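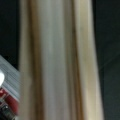 Wrist cam, cream cloth, motion blur. Saturday demo.

Open day at the Isley workshop, May. Writing this up before I forget the order of things.

Doors at 10. We ran the cloth station all morning and the bin station after lunch. Ottmar Hellwig came over from Zastau with two colleagues and stayed for most of the cloth runs. He wanted to see the wrist feed as well as the arm, so I put it on the second monitor facing the visitors. Good call, leave it there next time.

The blur is the main thing to sort out. With the cloth lifted and the arm travelling, the folds smear into vertical stripes and there's no weave left to read. Edges still show up well enough against the dark background. Ottmar asked whether the fold finder works from stripes like that or waits for the arm to settle. It waits. He thinks we could use the outer edges during travel and save the pause, which comes to 2 seconds a cycle. Worth a try, but the exposure has to come down first and we'll need more light over the bench.

Run count from the log: 214 lifts, including the warm-up. I haven't sorted the drops from the manual stops yet. A few of the stops were me, when kids leaned over the rope.

Lamp: the Flolano panel was at half brightness so it wouldn't glare at people in the front row. Next session run it at full and move the chairs back a metre.

Exposure: try 3,000 microseconds as a starting point and see how noisy it gets on the cream cloth. The grey one will be worse.

Speed: travel was capped at 200 mm/s for the public. Don't compare the cycle times with last month's.

Bin station was fine. Jammed once on a crushed carton, cleared by hand, back up in a few minutes.

Questions I couldn't answer on the day:
 - does it cope with towels that have a fringe (Dreßler might have tried this, ask)
 - how long a set of finger pads lasts
 - can a school group book a weekday visit

Ottmar is sending his notes on edge tracking. I said we'd share the raw wrist video from the morning once it's off the bench computer. Copy started at 4:40, still going when I locked up.

Rope and stanchions go back to the front office. Spare cloths are in the grey tub under the bench, unwashed.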